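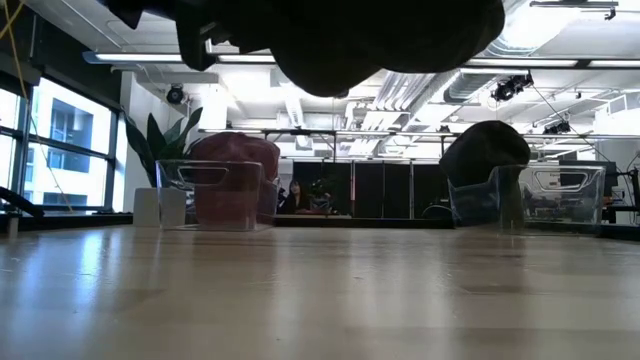
If we gave the hearing aids away for nothing, Nele Diekmann said, people would leave them in drawers. She had seen it happen with the reading glasses. She wanted every person on the list to pay a little, whatever they could manage, and she wanted it written in the book.

I said the deed didn't allow it. I had the deed in front of me. It said free medical relief for the poor of Turkside, and the word free was in it more than once.

"Then the deed was written by somebody with a lot of drawers," she said, and went to put the kettle on.

I had been working at the Covard Fund since the spring. It was the first job I'd had where I could hear myself type. Before that I did the billing for a trucking company, and the office was over the loading dock. The Covard Fund had a room and a half above the old pharmacy, with a sink, a filing cabinet and a radiator that Nele kept a wool blanket on. She ran the clinics. I opened the mail and kept the book, and when the doctor came I wrote the names on the folders.

The money came from the Covard sisters, who had owned the cannery and never married. They left it for eyes, ears and teeth. Feet had been in an early draft, Nele told me, and were crossed out. In the years before I came the Fund had paid for cataract operations, a great many dentures, and one glass eye that was sent back for being the wrong brown. Now it was ears. A supplier called Tiedemann had offered us a price on hearing aids if we ordered before the end of the year, and Nele had put a notice in the paper and another in the laundromat.

We got 227 letters.

I had told her to expect fifty. They came in bundles with rubber bands around them, and the mailman stopped putting them through the slot and started carrying them up. Some people used the form from the newspaper. Most just wrote. A lot of them wrote on behalf of a mother or a husband, and you could tell how long it had been going on by how they put it. One woman said that her husband now answered every question with "after supper." A man wrote that he had not gone to church in years because he couldn't follow it and felt like a thief sitting there. He asked if his dog's barking would be too loud with the machine in, and if it could be turned down just for the dog.

The deed said Turkside, and it said poor. Poor was a matter of a signed statement and a pay stub or a benefit letter, and I was not supposed to be strict. Turkside was a matter of which side of the river you lived on. The Covard sisters had been particular about that. Across the bridge was Vodov, where the other cannery had been, and there had been a lawsuit over labels when the sisters were young. Everybody involved was dead. The river was still the line.

I sorted the letters on the floor. The ones from Turkside went along the wall and the ones from Vodov went by the door. I had a short letter I sent to the Vodov people, saying that we regretted it. Nele had written it and I had typed it. By the end of September I knew it well enough to type it while I was eating.

My father's letter was in one of the later bundles.

I knew the handwriting on the envelope before I read the name. He made his sevens with a bar through them, and he pressed so hard you could feel the address from the back. He had used the form. Under household he had put himself alone, which was true. Under income he had put the pension to the penny. Under reason for request he had put, "Do not hear well."

Under address he had put mine.

He lived in Vodov. He had lived there all his life, and I had lived there until I got married. I moved across the bridge with my husband and stayed there without him. My father had been to my apartment for Christmas and for my birthday. He had never spent a night in it.

I didn't say anything to Nele. I put the form under the typewriter and went on with the others. When I went home I called him, which was a stupid thing to do, because he couldn't hear on the phone. I said I'd seen his letter. He said the weather was better. I said, "Dad, your letter," and he said he'd had his lunch, thanks, and how was the new job?

I took the bus over the next evening. He was in the kitchen with the radio on so loud that I had walked in and taken off my coat before he knew I was there. I turned it off and sat down across from him where he could see my mouth.

"You can't use my address," I said.

"You're my daughter."

"You don't live there."

"I could," he said.

He got up and cut some bread. He had his back to me, so there was no point in talking, and I think he knew that. When he sat down again he said he hadn't asked me for anything. He had filled in a form from the newspaper. If the people at the office wanted to say no, they could say no, and he would get the letter like anybody else.

"I'm the people at the office," I said. "I type the letter."

"Then you know what it says," he said. "You can save the stamp."

He wasn't angry. He asked if I wanted soup. I said yes, and we ate it, and he told me a long story about the neighbor's fence that I had heard before. When I asked him something about it he nodded and went on with a different part. I'd like to say that I noticed that night how bad it had gotten. I had noticed it two years before. I had gotten used to nodding too.

Nele found the form when she moved the typewriter to wipe the desk. She read it standing up. She knew my address, because she had driven me home once when the buses were off.

"Is this him?" she said.

I said it was. I said I was going to put it with the Vodov ones, I just hadn't gotten to it.

She turned it over to see if there was anything on the back. "Does he ever stay with you?"

"No."

"Not for a weekend?"

"No," I said. "He doesn't like the stairs."

I could see that she had been holding the question open for me, and that I had closed it. She folded the form along the fold he had made and gave it back to me. She said she was sorry. Then she said we had to call Tiedemann about the ear molds, and we did that.

I typed his letter that afternoon. I typed it the same as the others and I didn't put a note at the bottom, though I had the pen in my hand. The Fund regretted that under the terms of the deed it could assist only residents of Turkside. I signed it the way I signed them all, with my initial and my last name, which was also his. I went back to that name when my husband left. I put a stamp on it.

The clinic was on 13th October in the hall behind the library. The doctor had a booth that folded up like a card table, and there were people waiting down the steps before we got the door open. Nele had a cookie tin on the table by the exit. There was nothing written on it. I looked at it and looked at her.

"It's a tin," she said.

People put money in it all day. They asked me if they had to, and I said no, and they put it in anyway. One old woman put in a coin, got as far as the door, and came back and took it out again for the bus. The man with the dog was there without the dog. When the doctor switched on the sample aid for him he put his hand flat on the table and kept it there. He asked who was whistling. It was the radiator.

At the end Nele and I sat on the stage and I counted the tin. The doctor wanted to get on the road before dark, and he was folding up the booth and asking if that was everyone. Nele said how long would it take to do one more. He said it depended on whether they argued.

"Would it come out of the Fund?" I asked her. "Because it can't."

"I know what it can't," she said. "What's in there?"

I told her. It wasn't enough for one ear. She thought about that, and then she asked me what I made in a week, as if she didn't sign the checks. I told her that too. She said Tiedemann would sell to anybody at the same price for as long as our order was open, because she had asked him on the phone, and all he cared about was where to send the bill.

"The tin has to go in the book," I said.

"The tin goes in the book," she said. "I'm not talking about the tin. I'm talking about you paying it off. Five months, if you skip the movies."

I called my father from the library. I had to say everything twice, and then the librarian took the phone from me and shouted it, very politely, one word at a time. He asked her if it was free. She looked at me with her hand over the receiver.

"Tell him no," I said. "Tell him it costs money."

She told him. There was a long wait. Then she hung up and said he wanted to know if he should wear a tie, and that he was going to get the bus, and she hadn't been able to make him hear that I could come and get him.

The doctor had taken his coat off again. Nele was looking in the tin for the lid. I went out to the stop across from the library and waited for the Vodov bus, and let two go by that weren't his.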